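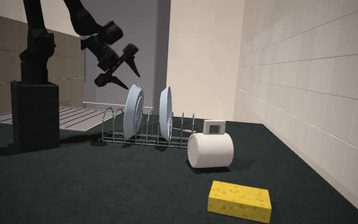

Attachment 1: rack with two plates, mug and yellow sponge

Ticket: Susutau app for Android, upload stops at 64 percent
Opened by: Huiling Cui
Assigned to: Leandro Montoya
Date: September 2021
Status: Waiting for customer

Huiling Cui wrote:
Hello, I have a problem with uploading videos from my phone. Every clip longer than 10 seconds stops at 64 percent and then the app shows "Try again later." Shorter clips are uploaded normally. I have already cleared the cache, restarted the phone and installed the app again. My phone is a Lirnia with Android 8. In August everything was working well.

Leandro Montoya wrote:
Thank you for the clear report. Please tell me whether you use the Shi filter pack, and whether the upload also stops on mobile data. Please do not delete your drafts before we finish.

Huiling Cui wrote:
Yes, I have the Shi pack. On mobile data it is the same. I turned off the pack and one clip was uploaded, but it took roughly five minutes. With the pack turned on, it stopped again at the same place.

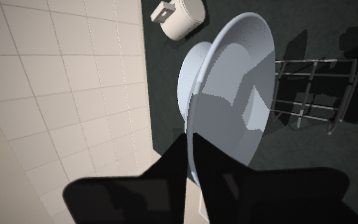

The cover picture is a second problem, and I am not sure if it needs its own ticket. When I choose a cover, the app cuts it to a square and I cannot move the selection. For a tall subject, like the dish standing between the two black fingers, I would like to keep the whole rim, from bottom to top. The preview shows it complete, but after saving, the upper part is missing.

Leandro Montoya wrote:
I could repeat the upload error on our test phone in the Botcombe office, with the pack turned on and a file of 700 MB. I passed it to the developers. For the cover I opened a separate ticket. Until the update is ready, please keep the pack off and send me the log from Settings, Help, Export log.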